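Baldrian-Melisse-Tropfen von Kestano, taugt das was?

Forum > Naturheilkunde > Schlaf und Nerven

Wurzelgnom
Beiträge: 600
Verfasst am 23. November 2020

Moin zusammen,
ich schlafe seit dem Sommer schlecht ein und habe mich durch das übliche Programm gearbeitet: warme Milch, kalte Füße, warme Füße, Hörbuch über den Dreißigjährigen Krieg. Beim Hörbuch bin ich wach geblieben, es war spannend. Jetzt hat mir die Drogerie hier in Satow die Tropfen von Kestano empfohlen, Baldrian mit Melisse und Passionsblume, das Fläschchen für einen Preis, bei dem ich dachte, da ist der Schlaf schon mit drin.
Hat die jemand länger genommen? Mich interessiert vor allem, ob man den Unterschied zu normalem Baldrian aus der Apotheke merkt. Auf der Packung steht »energetisiert«, und das macht mich eher wach.

Teetante_Nord
Beiträge: 40

Ich nehme sie seit dem Frühjahr und bin zufrieden. 10 Tropfen in ein halbes Glas Wasser, eine gute halbe Stunde vor dem Zubettgehen, und dann kein Bildschirm mehr. Den Geschmack muss man mögen, ich sage mal: Heuboden mit Socke. Aber ich schlafe besser ein als vorher.
Ob das Energetisieren etwas bringt, kann ich nicht beurteilen, ich habe die Tropfen nie unenergetisiert probiert.

Laborratte
Beiträge: 600+

Du schläfst besser ein, weil du eine halbe Stunde vorher das Handy weglegst. Die Tropfen könntest du vermutlich auch in den Gummibaum kippen.
Im Ernst, Baldrian ist ja nicht völlig abwegig, aber die Studienlage ist durchwachsen, und bei einem Mischpräparat mit drei Pflanzen und ohne Angabe der Extraktmenge weiß kein Mensch, was er da schluckt. Wurzelgnom, schau mal hinten aufs Etikett: Steht da »Arzneimittel« oder »Nahrungsergänzungsmittel«? Das ist der Unterschied, nach dem du gefragt hast.

Wurzelgnom

Nahrungsergänzungsmittel. Ganz klein, unter dem Mond mit Schlafmütze.

Laborratte

Na dann gute Nacht.

Teetante_Nord

@Laborratte: Der Gummibaum schläft übrigens ausgezeichnet.
Ich finde es immer etwas schade, wenn jemand nach Erfahrungen fragt und dann gleich die Studien kommen. Meine Oma hatte auch keine Studie, die hatte einen Garten.

Moosbart

Meine Oma hatte auch einen Garten und hat bis zum Schluss geschlafen wie ein Huhn auf der Autobahn. Omas sind als Beleg schwierig.

Zum Thema: Ich hatte die Kestano-Tropfen und bin bei der zweiten Flasche ausgestiegen. Alkoholgehalt beachten! Wer morgens früh ins Auto muss oder sowieso keinen Alkohol trinken soll, sollte das vorher lesen und nicht, wie ich, nach dem Aufstehen. Umgestiegen bin ich auf den losen Tee von Detow. Die Baldrianwurzel kommt bei mir mit kaltem Wasser in ein Einmachglas und zieht über den Tag, abends wird sie abgeseiht und leicht angewärmt. Die Küche riecht danach, als wäre etwas hinter dem Schrank verstorben, und der Kater der Nachbarn sitzt vor der Terrassentür und singt.

Wurzelgnom

Wie lange hat es bei dir gedauert, bis du etwas gemerkt hast?

Moosbart

Beim Kater sofort. Bei mir fast 2 Wochen. Wer nach dem ersten Abend enttäuscht ist, hat eigentlich noch gar nicht angefangen. Kann natürlich sein, dass es in der Zeit auch so besser geworden wäre, den Einwand erspare ich der Laborratte.

Laborratte

Danke, ich hatte schon getippt.

Lavendelkrise
Beiträge: 10

Hallo, lese hier meistens nur mit. Ich bin vom Baldrian ganz weg, bei mir hat er das Gegenteil bewirkt, ich lag mit offenen Augen da und habe im Kopf den Keller aufgeräumt. Soll es wohl bei manchen geben. Seitdem nehme ich abends das Lavendelöl von Pirihi. Zwei Tropfen in einen Löffel Mandelöl, damit Schläfen und Handgelenke einreiben. Pur auf die Haut würde ich es nicht mehr machen, ich hatte davon eine Woche lang rote Flecken am Hals und musste im Büro Rollkragen tragen, im Juli.
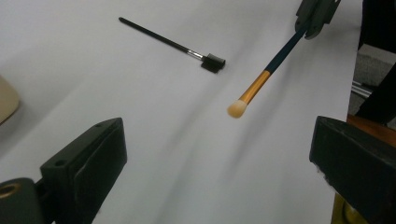 Was ich außerdem gelernt habe: Die Flasche gehört dunkel und kühl gestellt, auf der Fensterbank wird das Öl irgendwann ranzig oder oxidiert oder wie man das nennt, jedenfalls reizt es dann noch mehr. Ich schreibe mir jetzt immer das Öffnungsdatum auf den Boden der Flasche. Und ins Duftlämpchen kommt bei mir nichts mehr, seit mein Mann gefragt hat, ob wir jetzt ein Hotel sind.

Teetante_Nord

Pirihi ist aber auch nicht gerade günstig, oder? Ich habe mein Lavendelöl vom Wochenmarkt, da steht auf dem Etikett einfach »Lavendel«, mit Kuli.

Laborratte

Mit Kuli wäre mir zu wenig. Echter Lavendel und Lavandin sind zwei verschiedene Sachen, und im Zweifel ist es ein Duftöl, mit dem man besser nur den Schuhschrank beeindruckt. Botanischer Name und Chargennummer sollten draufstehen. Da ist mir Pirihi ehrlich gesagt lieber, und ich kann nicht glauben, dass ich das gerade geschrieben habe.

Moosbart

Screenshot ist gemacht.

Teetante_Nord

Der Marktstand ist sehr nett. Ich frage nächstes Mal nach dem botanischen Namen und berichte, falls ich danach noch bedient werde.

Wurzelgnom

Danke euch allen. Zwischenstand: Die Kestano-Flasche habe ich ungeöffnet zurückgebracht, die Dame in der Drogerie hat geguckt, als hätte ich den Mond persönlich beleidigt. Stattdessen habe ich jetzt den Detow-Tee hier stehen und setze ihn morgen früh kalt an. Das Handy kommt ab heute in die Küche. Falls es dann klappt, weiß ich natürlich nicht, woran es lag, aber das diskutiert ihr dann bitte untereinander aus, ich schlafe.
Eine Frage noch: Ich nehme morgens eine Schilddrüsentablette. Verträgt sich das?

Laborratte

Apotheke fragen, bevor du anfängst. Auch bei Tee, und ohne dass dir das Forum vorher was zusammenreimt. Wenn das mit dem Einschlafen seit dem Sommer so geht, würde ich sowieso mal beim Hausarzt vorbeischauen, gerade mit Schilddrüse. Falsch eingestellt kann die einen auch wach halten.

Teetante_Nord

Da bin ich ausnahmsweise bei der Ratte.

Wurzelgnom

Mache ich, Termin gibt es im Dezember. Bis dahin bleibt der Tee zu. Moosbart, wie heißt der Kater eigentlich, und kann er auch zweistimmig?

Moosbart

Den Namen kenne ich nicht. Die zweite Stimme übernimmt der Nachbar.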